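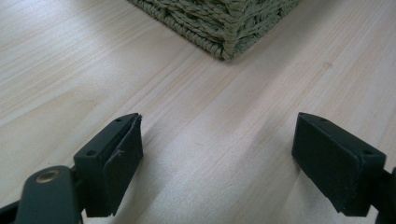

Millton Washwater Fibre Project
Progress report to the Galberg Fund, second reporting period
Prepared by Arvid Lunde, project lead

1. Status

Work on the filter housing and the settling tank is complete. The sampling programme at the Millton laundry has started and is running to plan. The drain survey at the Ghauri site is behind schedule and will carry over into the next period. Spending is within the approved budget under every heading except freight, where we request a small transfer (section 6).

2. Filter housing

The first housing leaked at the lower flange when the pump started against a closed valve. The flange face was found to be out of true and the gasket had been compressed on one side only. Jitari re-machined the face and supplied a thicker gasket. The housing has since been held under test pressure overnight with no measurable loss.

The cartridge can now be changed without draining the line. An isolating valve was added on each side of the housing and the drain cock was moved to the lowest point. Laundry staff asked for the pressure gauge to be turned to face the aisle, and this has been done.

The coarse mesh upstream of the cartridge clogs faster than expected on towel loads. We have ordered a mesh one grade more open and will compare the two over equal running hours. Until then the mesh is rinsed at the end of each shift.

3. Sampling

Water is drawn at three points: the machine outlet, the tank inlet and the tank overflow. Each sample is 1,000 ml, taken in glass and covered at once. Sampling is done on Thursday, when the laundry runs household items separately from contract linen. This gives a cleaner comparison between fibre types.

Blank samples in the previous period contained more fibre than could be accepted. The source was traced to the drying cabinet, whose inlet had no filter. One has been fitted and the blanks are now within the limit set in the method statement. Results obtained before the change have been kept in the data file but are flagged and left out of the averages.

Socks, vests and other small knitted items are treated as a separate class. They shed more in the first few washes than woven goods of the same mass, and the short fibres are harder to retain in the tank. Dark and light items are washed separately so that fibres on the filter paper can be assigned by colour under the microscope. 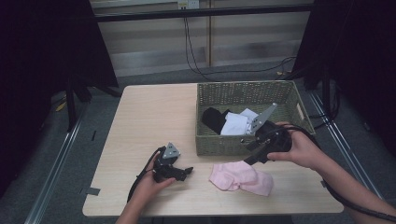 Small knitted items: a black sock and a white sock in the rectangular basket.

Dry mass is recorded before and after each wash cycle. The balance was serviced during the period and its certificate has been renewed.

4. Settling tank

The tank was commissioned with 2 baffles. Dye tests showed a fast path along the left wall, with part of the flow reaching the overflow well ahead of the design time. A third baffle was cut and fixed on that side. The repeat test showed a more even front, although there is still a slow corner near the sludge drain. We do not propose to alter this before the main trial.

Sludge is removed by hand pump. The volumes are small and drying is slow in cold weather. Options for disposal have been discussed with the waste contractor, who requires a composition analysis before quoting.

5. Ghauri site

Access to the lower drain run was refused while the yard was being resurfaced. The work has finished, but the new surface covers one of the inspection covers shown on the drawings. The site owner has agreed to expose it. The survey is now planned for March, and design of the second installation cannot be fixed until levels are confirmed.

6. Budget

Freight on the returned housing was not foreseen. We ask that the cost be met from the consumables heading, which is underspent. No increase in the total grant is sought.

7. Next period

Complete the mesh comparison at Millton.
Carry out the Ghauri drain survey and issue levels.
Begin the main trial, consisting of 4 wash programmes run in fixed order.
Obtain the sludge analysis and a disposal quotation.

The sampling data file and the revised housing drawing are supplied separately.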